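Support thread: Seol feed importer drops the last rows of every sheet
Product: Seol 3 (desktop), running with the Pamora sync add-on
Opened by: Normunds Sproģis
Opened: October 2021
Status: Solved, left open for comments

Hi all, me again (the guy with the community seed library and the spreadsheet that won't behave). I'm going to write this one up as a running log, the way support asked me to last time, so apologies in advance for the length. I type the way I talk.

What I'm doing: I keep our seed catalog in a spreadsheet, one row per packet variety. 231 rows at the moment, mostly beans and tomatoes because that's what people bring back. Once a month I export the sheet as a CSV and pull it into Seol, which makes the printed labels and the little web page where members reserve packets. Pamora sits in between and is supposed to keep the web page and the label file in step.

What goes wrong: the import finishes, I get the green check, no warnings anywhere, and the catalog comes up 13 rows short. Every single time. The missing ones are always from the bottom of the sheet, which for us means the winter squash and the zinnias. I had a member write in very politely to ask if we'd stopped carrying Red Kuri. We have so much Red Kuri!

First thing I tried, obviously, was importing it again. Same result. Then I quit both programs, restarted the computer, and imported with Pamora switched off. Same result, so I'm fairly sure Pamora is innocent here and I'd like to take back what I said about it in my other ticket.

Next I opened the CSV in a plain text editor to see if the export was cutting it off. It wasn't. All the squash were sitting right there at the bottom, with their sowing dates and everything. So the file leaves the spreadsheet whole and something happens to it on the way in.

Support (thank you, quick reply!) asked me to try three things:

Save the file with a different encoding. I did UTF-8 and then UTF-8 with the byte order mark. No change, except the second one put a strange character in front of "Amish Paste" on the labels.

Clear the import cache from the Tools menu and start Seol fresh. No change.

Make a new empty catalog and import into that. No change either, still short, still the squash and zinnias. I was kind of hoping that one would do it, because my catalog goes back to version 2 and has been dragged through every upgrade since.

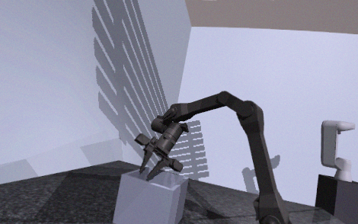
So then I got stubborn and started cutting the sheet up. I made one file with only the beans and imported it, and it was perfect. Tomatoes, perfect. Greens and herbs, perfect. Then I did the squash and flowers by themselves and got nothing at all. Zero rows, green check, "Import complete." That was the first moment in two evenings I felt like I was getting somewhere, and my tea had gone cold without me noticing.

I kept halving it after that. If the first squash row was in the file, everything from that row down disappeared. If I took that one row out, the rest came in fine. The row was Asterano, a butternut type one of our growers has been saving for years (lovely thing, keeps until spring). I looked at it in the spreadsheet and could not see one thing wrong with it. Name, year, grower, packet size, notes. Just a normal row.

Back to the text editor, this time with invisible characters turned on. And there it was in the notes column. Somebody had typed

"Plant 3 ft apart, likes a rich bed

with a quotation mark at the front and none at the end. The spreadsheet shrugs at that and shows it as text. My guess is that whatever wrote my CSV passed it along as it was, and Seol read that mark as the start of a quoted field and went looking for the end of it, straight through the rest of the squash and every last zinnia. From its point of view there was one very long note, and then it seems to have tossed the whole row for being malformed. That explains the number too: Asterano plus the 12 rows under it.

I deleted the stray mark, exported, imported, and got all 231. I may have cheered. Then I turned Pamora back on and ran it once more to be sure, and the web page and the labels matched.

A few notes for whoever finds this later:

I do my export through a small free tool called Catodar, not the spreadsheet's own Save As. When I put the stray mark back and exported with plain Save As, the quote got doubled up the way it should be and Seol took it without complaint. So Catodar gets a share of the blame. I've sent them a note with the bad row attached.

If your count is short, search your notes column for a lone quotation mark before you do anything else. Inch marks will probably get you as well, so look for things like 6" spacing. I changed all of ours to "in" while I was at it.

For the Seol folks – could the import please say how many rows it read and how many it threw away? Even a tiny gray line under the green check would do. I would have caught this back in the spring.

I'll run the regular import again in November and post here if the squash go missing a second time. Labels are printing now and I need to go feed the printer.

Normunds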